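Stivik gets a level editor, and there goes my Wednesday

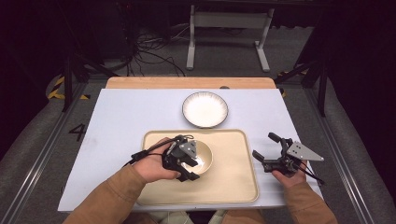 What's in the update

I've been playing Stivik since it was a scrappy little demo, so you can imagine the noise I made when the new version landed this week. Bodeck (the studio behind it) has added 6 new worlds, taking the total to 195 levels, plus the editor we've all been moaning about for ages!

It's still the same idea: you get a marble, a pile of ramps, springs and pulleys, and a bell to ring at the other end. Now you can build your own puzzles and share them with a short code. My first one used eight seesaws and was completely impossible, but I'm rather proud of it.

Worth knowing before you download

Old saves carry over, though my gold stars vanished until I restarted the game. Bodeck says a fix is coming. The editor is free if you already own Stivik, and the bonus Brammont pack costs 225 coins, which I'd saved up by Sunday lunch. I haven't tried the tablet version yet, but the forum lot say the rope tool is fiddly with a finger and much nicer with a mouse.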